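4.2 Planning the equipment budget

When we first sat down to plan the purchase of our tabletop stations, we made the same mistake that I suspect a good many small groups make, and put nearly all of our attention into the arms. Arms are exciting, they come with glossy quotes, and they take up the largest line on the order form, so it is very natural to argue about them for weeks and then fill in the rest of the sheet in an afternoon. Celeste Bragança, who kept our purchasing records with a patience the rest of us did not always deserve, went back through the first build after it was up and running and found that 29 separate items had been bought after the original order was closed. Most of them were small. There were cables, brackets, camera mounts, a replacement power supply, and more fasteners than any of us would like to admit to.

For the second round we therefore wrote the budget from the table outward. Each station is treated as one unit with two arms, a camera on each gripper, an aluminum frame, three lined walls, and whatever storage is needed to keep household objects within reach (a basket hung on the wall costs very little and saves a surprising amount of tabletop!). We asked Jakbridge and Tisham to quote against the same sheet, line by line, and we are grateful to both for putting up with a form that ran a good deal longer than they were used to. 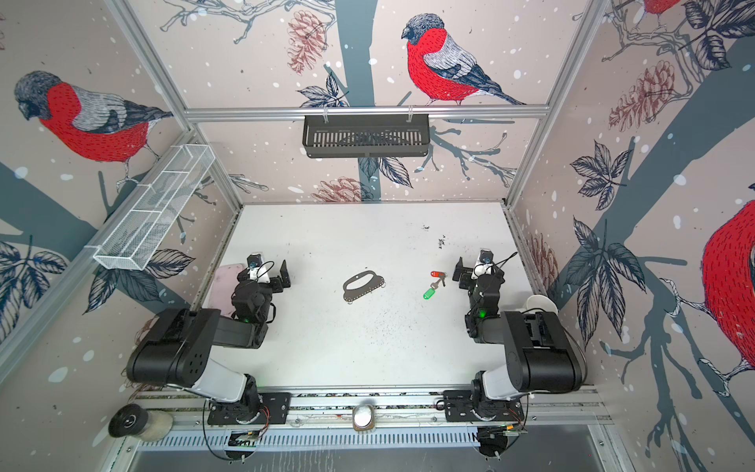

The quotes differed less on the arms themselves than on everything around them. Tisham folded mounting hardware into the price of the arm, while Jakbridge listed it separately and came out looking more expensive on a first reading, though the gap closed once Dong-hyun Kwon had lined the two up properly. Delivery was another matter. One supplier could ship in 16 working days and the other could not promise anything before July, and for a group with students waiting to start, that weighed nearly as much as the price did. We would gently encourage anyone planning a similar purchase to ask for the lead time on spare grippers too, and to get it in writing.

We also set aside money for the objects, which we had forgotten entirely the first time through. Our tasks use ordinary things such as keys and mugs, and these are cheap enough one at a time that people simply bought them and never filed for the cost. Maxine Maihi suggested a small standing allowance for each station, to be spent without a separate request, and it has worked so nicely that we have kept it. The wallpaper came out of the same allowance. We chose a busy printed pattern for this station because we wanted some variety in the backgrounds our cameras see, and a few rolls of paper were by far the cheapest way we could think of to get it.
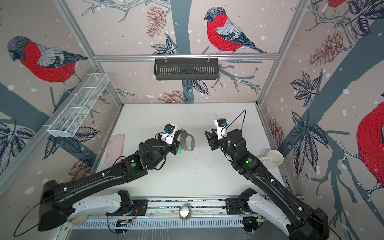

Figure 2. Station with two rail-mounted arms, wall-hung baskets, and task objects on the tabletop.

Maintenance was the line we argued over the longest. Zerrin Karakaya had wanted a service contract from the beginning, and Aslı Kahraman preferred to hold the same amount in reserve and do the repairs in house, and both of them made their case very well over a great deal of tea. In the end we split the difference, with a contract covering the arms and a reserve covering cameras, cables, and gripper parts. Of the total set aside for upkeep in the first year, some 66 percent went to the contract and the remainder to the reserve. Cables have been the most frequent claim on the reserve so far, and we now order them in bulk along with each new station.

The full sheet, with the column headings we sent to both suppliers, is given in the appendix, and we would be glad to hear from other groups who have adapted it to their own tables.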